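Section 4. Replaying a Grasp in the Simulator

Plilteo Motion Desk, Set-up Guide
Revised April 17, 2021

By now you have a license file that works, a workspace folder that does not contain spaces in its name (see Section 2, and please believe Section 2), and a planner that starts without printing anything in red. This section takes you from a recorded pick to a replay you can trust. Allow an afternoon the first time. After that it goes quickly, unless you change the mesh settings, in which case allow another afternoon.

4.1 Before you start

You will need the following open at the same time: the Scene panel, the Plan panel, and the Kaimal viewer. Kaimal is our drawing program. It draws what the physics engine tells it and has no opinions of its own. When the drawing looks wrong, the physics is usually wrong too, and closing the viewer won't help, although many people have tried it.

Note: The planner and the viewer talk on port 3548. If some other program has already taken that port, the viewer opens normally and shows you a lovely still room in which nothing will ever happen. Change the port in both panels. Changing it in one is a popular choice and produces the same lovely still room.

4.2 Loading the living room scene

1. In the Scene panel, choose Open, then Furnished, then Living Room.

2. Wait for the status line to read Settled. Objects are dropped into place from a small height when the scene loads, and until they stop moving any pose you read from them is a rumor.

3. Choose the arm from the Robot list. The scene file stores the base position, so leave the base fields alone unless you have a reason and have written it down.

4. Press Check Reach. The planner tries a grid of poses over the seat cushions and marks each one as reachable, reachable with complaints, or no.

5. Load your recorded pick with Plan, then Import. Step to the moment just after the fingers close.

Caution: Do not press Run before the status line reads Settled. The planner will happily plan to where the object was, arrive on time, and close on air with great confidence.

6. Orbit the view until you can see both the fingers and the surface under the object. A low angle from beside the table works well. Straight down looks tidy and hides the one distance you care about.
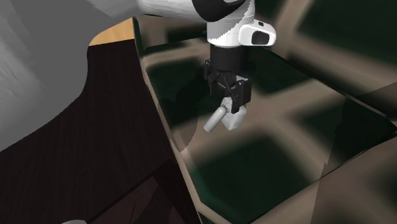 Why does the planner report a collision when I can see a gap between the object and the cushion?
The planner tests the padded collision shape, which is larger than the drawn mesh. Lower Padding in the Plan panel, or turn on Show Collision Shapes to see what it is worried about.

7. With Show Collision Shapes on, look at the held object first. A part made of two pieces at an angle gets wrapped in a single convex hull by default, which fills in the corner between them with solid nothing. Choose Split Hull if your grasp needs that corner.

8. Set Attach Mode to Friction for a real test, or Weld for a path test. Weld glues the object to the fingers. It never slips, and reports a success rate that you should not show to anyone.

9. Press Save Snapshot. Snapshots are small. Take more than you think is decent.

4.3 Planning the lift and the move

The default planner was first tuned on the bins at our Brerkirton test bench, and it still plans as if every surface were a bin: straight up, a long way, then across. This is safe and looks slightly offended. For furniture you will want something gentler.

1. Open Plan, then Segments. You should see Lift, Carry and Release. If you see only one segment called Motion, the import did not find the moment the gripper closed. Mark it by hand with the Set Contact button.

2. Give Lift a short vertical distance. Back cushions are tall, and a seat is less roomy than it looks from the side.

3. For Carry, set Wrist Tilt Limit to 45 degrees. With no limit, the planner is free to choose any wrist angle that gets the job done, including several that make visitors take a step back.

4. Set Planning Attempts. We ship it at 158, a number that came out of a long set of tests in Vavamstead and has been defended ever since by people who don't remember the tests. It is a good number. Leave it.

5. Press Plan. A path appears as a thin line, colored by clearance.

6. Scrub the slider through the whole path before you press Run. Watch the elbow as well as the fingers. Almost all first-time users watch the fingers, and almost all first-time collisions are elsewhere.

Note: Plans are random unless you fix the seed. If you find a path you like, press Keep Seed at once. The planner does not remember it, and neither will you. The seed box holds whole numbers only. The one on our own demo machine is 1953, if you would like to compare results with ours before filing a ticket.

4.4 Checking the replay from a second view

One view is enough to convince you that a grasp is fine. Two are enough to start an argument, and the argument is useful. Add a second camera with View, then Add, and place it so that the base of the arm and the work surface are both visible. From there you can see how much room there is for the carry, how the arm comes over the furniture, and whether the planner has picked the elbow-up answer when you had your heart set on the other one.
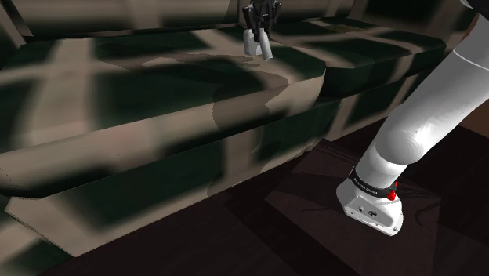

Once the second camera is in place, lock it. An unlocked camera moves when you drag anywhere near it, and comparing two replays from two slightly different angles is how people come to report differences that do not exist. The lock is the small padlock beside the camera name. It is gray when locked and slightly less gray when unlocked. We have received your comments about this.

With both cameras locked, go on as follows.

1. Press Replay, with Speed set to Slow.

2. Pause as the Lift segment begins and open the Contacts table. Each finger should list at least one contact. If only one finger does, the object is being pushed, and Friction mode will shortly make that plain.

3. Pause again at the end of Carry. Compare the object pose with the one stored at the start of Lift, both measured from the gripper. A small change in angle is ordinary. A large one means the object is pivoting between the fingers, and you should raise Grip Force a little or move the grasp closer to the center of mass.

4. Let Release finish. The object should come to rest. If it hops, your time step is too long. Halve it and replay.

Caution: Changing the time step changes everything that depends on friction, which is to say the part you have just finished tuning. Save a snapshot first.

4.5 When shadows have steps in them

Shadow edges in the viewer may look jagged, especially on curved parts. This is a drawing matter and has no effect on planning. If you are feeding viewer images to a perception model, though, it may learn that the world is full of little staircases. Raise Shadow Map Size under View, then Quality, and expect the replay to slow down by a factor of roughly your patience.

Dark fabrics are a separate problem. The object finder that comes with Motion Desk looks for edges in color, so a pale object is easy for it and a dark finger over a dark cushion is mostly guesswork. Switch Source from Color to Depth for anything dark. Depth from the simulator is perfect, so turn on Add Noise before you draw any conclusions about your real sensor.

4.6 Saving the session

Choose File, then Save Session. The session stores the scene, the seed, both cameras and your segment settings. It does not store the padding value, which lives in the user profile for reasons that made sense in March. Write it in the Notes box. Exporting a plan to real hardware is covered in Section 5, along with the location of the stop button, and you should read the second part first.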